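Household Help Exchange > Home Office and Storage > Furniture

White desk fitted between two shelving units, gap at the back – fill it or leave it?

Posted by Zhuoran Yan
3 replies

I have a plain white desktop that sits between shelving on both sides. On the left there is one tall panel, and on the right there are shelf units that open toward the desk. Behind it is a brick wall. We like the brick and want to keep seeing it, so there is no back panel on the middle part.

My trouble is along the far edge. The desktop does not meet the wall. There is a cut-out at the back where the previous tenant ran wires down, and things go through it. So far I have lost two pens, a phone charger and the bill for the car registration, which I found when I moved out the bottom shelf. The gap is 3 inches at the widest part. It gets narrower toward the right because the wall is not straight.

The second trouble is that the surface marks very easily. I use this desk for folding and sorting as well as for the computer. I fold napkins and tissue paper for a small gift wrapping business, and I need a clean flat area in the middle. Anything dark that slides across leaves a gray line. I have tried dish soap and a soft sponge. Some lines came off and some did not.

What I would like to know:

Should I close the gap completely, or will I regret it when I need to get at the wires?

How do I get the gray lines off without making the surface dull?

Is there a way to keep the middle of the desk clear when the flowers and the lamp have to live somewhere? The shelves on the right are already full.

I rent, so I can't drill into the brick. I can drill into the shelving if I have to, since it is mine. Budget is up to 200 dollars but I would rather spend much less.

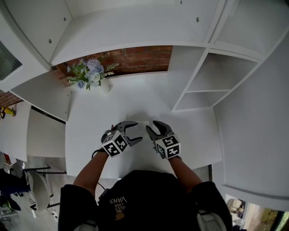 The desktop is 18 inches deep on the part I use most, and I can't make it deeper without blocking the lower drawer of the right-hand unit. I asked at Drakeck, where the shelves came from, and the person there told me to buy a new desktop without a cut-out. I don't want to do that if there is a simpler answer. The one I have is level and does not wobble, and it took me a whole evening in July to get it that way.

The vase is light and I have knocked it over twice with my elbow. The flowers are artificial so there was no water to clean up, but one of these times it is going to go down the back.

Thanks in advance for any ideas.

Consuelo Betancur
Member, posts mostly in Furniture and Repairs

I would not close the gap completely. I did that on a desk in our back bedroom with a strip glued along the wall side, and the first time we changed the router I had to cut it out again with a utility knife. It took the edge finish with it.

Make a loose cover. You need a strip of painted board a little wider than the gap, so it rests on the desktop at the front and on something at the back. As you can't fix anything to the brick, put the support under the desk. Screw a thin batten to the underside of the desktop at each end of the cut-out, sticking out toward the wall, and lay the strip on those. You may need a third one in the center if the strip bends. Check how thick your desktop is before you choose screws. I use screws that go in no more than two thirds of the way.

Because your wall is not straight, don't try to buy a strip that fits. Buy one too wide and trace the wall onto it. Hold the strip against the bricks, run a pencil along with a small block of wood between the pencil and the wall, and cut on the line. It does not need to be perfect. Brick is uneven anyway, and a quarter inch here and there will not let a pen through.

Cut a notch in the strip for the wires on whichever side they come up. Make it bigger than you think, big enough for a plug to pass and not only the cord. If the notch looks ugly, a rubber desk grommet covers it, or you can set something in front of it.

The whole thing cost me 18 dollars the second time, including the paint. I already had the screws.

For the gray lines, most of what you are describing is material left on top of the desk, not a scratch in it. Run a fingernail across one. If you can't feel anything, it will usually come off. I go in this order and stop as soon as something works:

Warm water and dish soap again, but leave the wet cloth lying on the mark for several minutes before you wipe.

A clean white pencil eraser, rubbed lightly along the line. This one surprises people. It takes off most rubber and plastic marks.

A paste of baking soda and water on a fingertip, very light pressure, wiped off right away.

I would leave melamine sponges for last and try one at the back edge first. They are a fine abrasive. On a shiny white top they leave a flat-looking patch that you see every time the light comes from the side. I have one on my kitchen counter and it has been there for years.

Look underneath whatever you slide around, too. Laptop feet, the bottom of the lamp and the base of a tape dispenser are the usual ones. Felt dots on the bottom fix most of that.

Chunhua Xu

just put a tension rod across the back and push the vase up against it. works for me. stuff can still fall under the rod but not the vase

Jiahui Song
Member

I agree with the loose cover. I have something to add on keeping the middle clear, as I also fold on my desk (fabric squares in my case) and have the same fight with it.

First, the vase. The back left corner is a good spot if you mostly reach to the right for your supplies. Two things help a light vase stay put. Fill the bottom with something heavy, such as aquarium gravel or clean sand in a small bag. With artificial stems you can pack it quite tightly and they hold their shape better as well. Then put museum putty under the base. A piece the size of a pea in three or four places is plenty. Twist to remove it, don't pull.

If your elbow still finds it, the stems may be the problem and not the vase. Big artificial arrangements spread out, and the leaves catch on a sleeve. Bend the outer stems up and back toward the wall. Most have wire inside.

Second, the lamp. You said you can drill into the shelving, so use a clamp lamp or one that screws to the side panel. Left panel if you are right-handed, so your hand does not throw a shadow on what you are folding. Mine is an Ikino clamp model and it is nothing special, but it took the lamp base off the desk, and that was the largest thing on it. Check that the clamp opens wide enough for your panel before you buy. Mine came with a thin rubber pad and I added cardboard under it to avoid a dent.

Third, mark out the folding area. I bought a thin white desk mat and I only fold on that. When I use the computer the mat goes upright between the desk and the shelf unit. The mat takes the gray lines instead of the desk, and it can go in the bathtub for a wash. Get one without a printed grid if you work with tissue paper. The grid shows through and it is tiring to look at.

On the full shelves on the right, take everything out of the lowest open shelf, the one you can reach without standing up, and put back only what you use while folding. For me that was 8 items, and the rest went up high or into a box in the closet. It is not a fun afternoon but the desk stayed clear after that.

One small point on the strip: paint the back edge too, the side facing the bricks. Brick dust sticks to raw board and then falls on the desk when you lift the cover.

Zhuoran Yan
Original poster

Thank you all. The eraser worked on every line except one near the front edge, which I can feel with my nail, so I suppose that one is a real scratch and will stay.

I bought a board and traced the wall on it this morning. The wall is worse than I thought, it goes in and out twice. I have cut it a little proud and will sand it down from there. I'm going with two battens first and will add the third if it sags.

Chunhua, I tried the rod as well because I had one from the old shower curtain, but the left panel bows slightly when it is tight, so I took it out.

The vase has gravel in it now. I have not found putty yet. The hardware store on our street only had the kind for hanging posters, and I was not sure if that is the same thing.

Jiahui Song
Member

Poster putty will do for a light vase. Change it every few months, it goes hard and can leave an oily ring on white. Wipe the spot with a little rubbing alcohol if it does, and test that at the back first.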